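Plerkdale Technical College
Storage and Handling of Small Items, Unit 12
Handout: Grouping on a shared surface

1. Terms

A group is any set of items kept within reach of one another on the same surface. An upright holder is an open vessel in which long items stand on end. A closed container is one whose contents cannot be checked without opening it.

2. Upright holders

Long, thin items take up less surface when stood on end. The holder should be wider at the mouth than at the base, and its items should project far enough above the rim to be gripped without touching their neighbours.
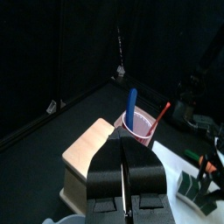 Fig. 1. Tapered cup holding a blue and a red-orange item, beside a wooden box.

Items of different colour can be told apart by their upper ends alone. Where colours are alike, use length. The Harries layout sheet allows a holder 70 mm of clear surface on its open side.

3. Boxes and blocks

Boxes with a knob are placed with the knob facing the user. Smaller blocks may stand forward of a holder if the rim stays in view.

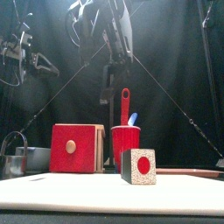
Record each group on the Trillora form, working left to right. Enter the holder and its contents on one line. Closed containers get a separate line, coded 17 if unopened.

Reading: Erilari course reader, section 577.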